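Rinusum bench cell

The Rinusum bench cell is a small robot workstation for work inside desktop computers. It was built in a shared workshop by Malte Steinbach and Edeltraud Nolte, who started on it in July. The name comes from the workshop, which occupies the upper floor of a former seed store. Members use the cell to try out the handling of computer parts with a robot arm.
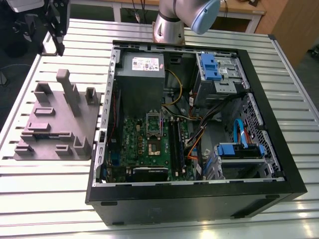
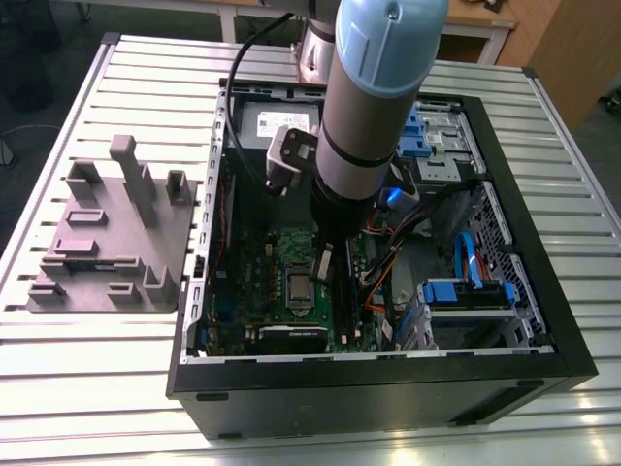 The bench cell with an open computer tower and the parts fixture to its left

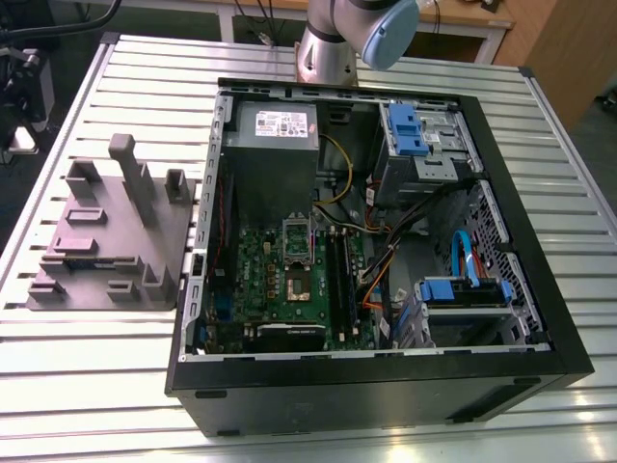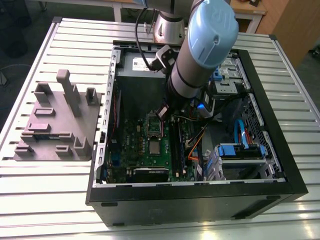
Construction

The table is made of slotted aluminum profiles. The slots make it possible to move a computer or a holder by a small distance and fix it again, and this was the main wish of Nolte, who had worked before on a plain wooden board. The arm stands on the far side of the computer, so that a person can reach the case from the front. The gripper is fastened at the wrist.

The computer is laid on its side with the side panel taken off. In this position the motherboard is horizontal, and a part can be lifted straight up or lowered straight down. Cables are the main difficulty. In a normal tower they cross the way of the gripper, and their form changes each time somebody touches them.

Parts fixture

The parts fixture is 3D-printed and lies on the table beside the computer. It has posts, blocks and open holders of different heights. The first version, called Nerkton, was too light and moved when the gripper pushed against it. The present version is called Radano. It has a thicker base plate and took 20 hours to print.

Steinbach drew the holders after measuring the parts with a caliper. He left a gap of half a millimeter on each side – less than this made the parts stick, and more made their position uncertain.

Control

The control program is named Fontana and was written by Steinbach. Every movement is stored as a list of points, and each point has its own speed limit. Above the case the arm may move quickly. Inside the case it is slow, and the program waits for a confirmation by the operator before the gripper closes.

In the first months the members recorded 600 attempts with memory modules and processors. The notes are kept in a paper book next to the table, with the position of the case written down for each attempt.

Cost

The builders gave the cost of the table, the fixture and the small parts as 1,934 euros. The arm is not included in this sum – it was bought used and paid by the workshop. The fixture was made from 36 euros of filament, with the failed prints counted.

See also

Parts fixture
Pick and place
Shared workshop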